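Demonstrators wanted for the Hura open day
Markeo, Rutherford site
Posted 11 Apr 2020

Markeo is opening its workshop to the public for one day in August, and we need nine people who can work a pair of hand-held grippers while strangers ask them questions. The strangers will include children. The children will ask better questions than their parents, and you should be ready for that.

The work itself is table setting. You hold a gripper in each hand and move plates and trays to where they belong, at a speed your grandmother would find insulting. Hura, our robot program, learns from recordings of people doing this kind of thing. At last count we had 2,692 of them, many featuring the same plate. It has become something of a senior colleague.

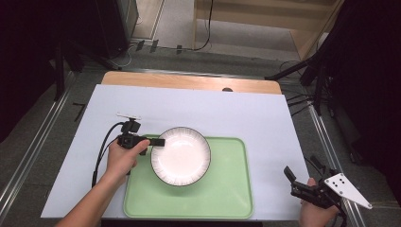 You don't need a technical background. Our best demonstrator so far came to us from catering and still sighs at how we stack things. You do need steady hands, comfortable shoes and the ability to say "no, it won't take your job this afternoon" as if for the first time. We expect 400 visitors, in groups small enough that everyone can see the table.

What we offer

A flat fee of $200 for the day, paid within the month. Lunch, served by humans. Parking behind the building, next to the Sirkau loading dock — please don't block it, they have a forklift and opinions.

A paid training evening comes before the open day. By the end of it you should be able to pick up a plate with the grippers and put it down again on purpose. If you find you hate it, tell us that night and we'll pay you for the evening and part as friends.

Both left- and right-handed people are welcome, as you'll be using both anyway. You must be 18 or over and able to stand for an hour at a stretch, with breaks between groups.

To apply, send us a few lines through the contact form on the Markeo site, with "Open day" in the subject box. Tell us about a job you've done that took patience. No cover letters, please. We have read enough about passion.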